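Skidton Pale Surfaces: notes for anyone thinking of using this set

Read the caveats before you download. The set is smaller in variety than its size suggests, and we would like people to know that going in.
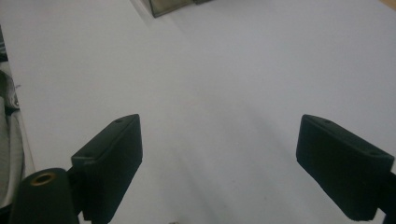 What it covers

Pale, matte tops of tables, counters and shelves, in the moments when a room is being put in order. There are 3000 pictures in 18 folders, one folder per room. Most show a largely bare stretch of surface. A few folders have cups, papers or folded cloths on it.

What we claim, and what we don't

The Skidton set was put together to check whether "clear" and "not clear" can be judged from one picture of a tabletop. We have doubts. A surface can look clear because it was tidied, or because the view happens to miss the pile at the other end. The label only speaks for the part you can see. Anyone who reports a tidiness score for a whole room from these files is guessing.

We also don't trust color here. A plain gray-white top can go warm on one side and faintly lavender on the other within a single picture. The Nolska folders were supposed to fix this with a fixed lamp. They helped a little. Soft shadow bands still get marked as stains, and we found 510 of those in the first round of labels. They were corrected by hand, but don't assume we caught them all.

Labels

clear: no household item resting on the visible surface
in use: at least one item resting on it
unsure: the labelers disagreed and nobody won

Each picture was labeled by 2 people working separately. Material is not labeled. Early on we had a column for it (laminate, painted wood, stone) and dropped it, as the answers were mostly wishful.

Known problems

Folder sizes are uneven. The Ganness kitchen takes up far too much of the set.
Dark tabletops are missing entirely.
"Clear" says nothing about clean. Please stop using it that way.
Room names are in the folder names, so split by folder or your results will look better than they are.

Citing

Use Hosseinzadeh, Skidton Pale Surfaces, and give the version you downloaded. The October version has the corrected labels. The older one is still online and should be avoided.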